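Questions we hear a lot at Ulness Community Choir

Do I have to audition?
No, and please don't let the word "choir" scare you off! You come along, you sit wherever looks friendly, and after 2 rehearsals Jailson Teixeira (our director, and a very patient man) will have a quiet chat with you about which part feels comfortable.

I can't read music. Is that a problem?
Not a bit. Plenty of our singers learn everything by ear, and we post practice tracks for each part so you can hum along in the car or over the dishes. If you'd like to learn to read, Jailson Camargo runs a beginners' half hour before rehearsal, starting at 6:30 p.m. 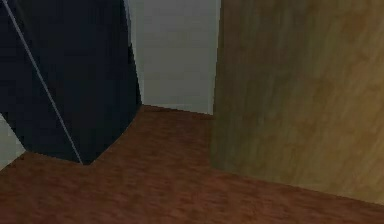 He keeps it very relaxed, and you can drop in and out as you please. Bring a pencil, and bring your questions too, even the ones you think are silly.

What does it cost?
Dues are $40 a season, which covers your sheet music and the tea. If that's hard to manage right now, send us a note and we'll work something out, no forms and no fuss.

What do you sing?
Oh, all sorts! Folk songs, some gospel, old movie tunes, and a longer piece for the May concert at Vodach Hall.

Can my kids come?
Children 9 and up are very welcome if they're singing with a grown-up.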